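Speaker notes, Buvora meetup, short slot after lunch

Okay, so hi everybody, I'm Juraj Polák, I look after the hand grippers at Verholm, and I'm going to spend the next quarter of an hour on pads and pivots. (Wait for people to find seats. Don't start the good stuff yet!)

Quick show of hands: who here has a gripper in a drawer that "sort of closes"? Keep them up. Right, that's my whole talk.

We run ours in pairs, one in each hand, mostly on bedding and clothes. Soft stuff sounds like an easy life for a tool, and I believed that too until I opened one up last July. The fuzz was packed in behind the linkage like felt in a piano. Cloth sheds, the shed bits go wherever there's a gap, and a linkage is pretty much all gaps.

So, the routine. I do it every 100 hours of use, and I write the hours on a strip of tape on the case, because the spreadsheet is where numbers go to be forgotten. Unplug first. Please. (Tell the Brutton story here if the room is awake: cable still in, finger in the jaws, me saying a word my mother doesn't know I know.)

Start at the pivots. Open and close the fingers by hand, slowly, and listen. You want nothing. If there's a click, find out which bolt it's coming from before you touch a wrench, and if you snug one up, go a hair at a time and try the motion again after each go. Too tight is worse than too loose! A loose one wobbles and you notice. A tight one just drags, and you blame the operator for a week.

Next the pads. Ours are blue ridged rubber, and the ridges are the bit doing the work. I scrub along them with an old toothbrush and plain soapy water, let them dry overnight, and put them back on in the morning. No solvent. We tried it once and the rubber went shiny, and a shiny pad on a puffy jacket is hopeless.
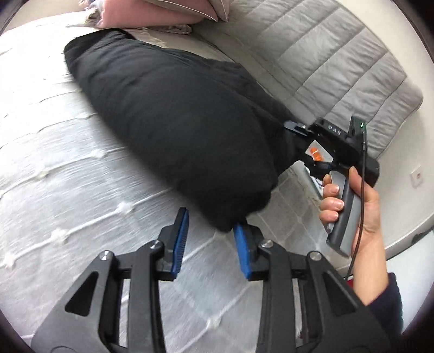

Song asked whether it wouldn't be simpler to bin the pads on a schedule and skip the scrubbing, given that rubber is cheap and his evenings aren't. Fair question, and I went and looked at our log for it. Our longest-lasting set came off at 1,281 hours with the ridges still standing. The worst was done at 900, and that one had the solvent bath. If we'd swapped on a calendar we would have thrown away a lot of good rubber. But if you only own one pair and you can't afford a bad day, sure, keep a spare set taped inside the lid and swap whenever you feel nervous. I do that on trips.

(Pause, sip of water. You talk too fast in this part.)

Then the cable, which everybody skips. Run your fingers down the whole length with the thing unplugged and feel for a soft spot or a kink. It hangs down past your hand while you work, so it gets tugged and leaned on and rolled up in blankets. I leave more slack than looks tidy and I never wind it tight around the handle for storage. Plug it back in, check the light on the module, and wiggle the connector gently while you watch. If the light blinks, change the cable today.

Last thing is a test grab, on something fat and slippery. I use a stuffed jacket. Pinch the narrow end, lift, hold, let go, and do the same with the other gripper. If one hand feels different from the other, go back to the pivots.

(If there's time: pass the old shiny pad along the front row. Get it back this time!)

Questions, and then coffee's out in the hall.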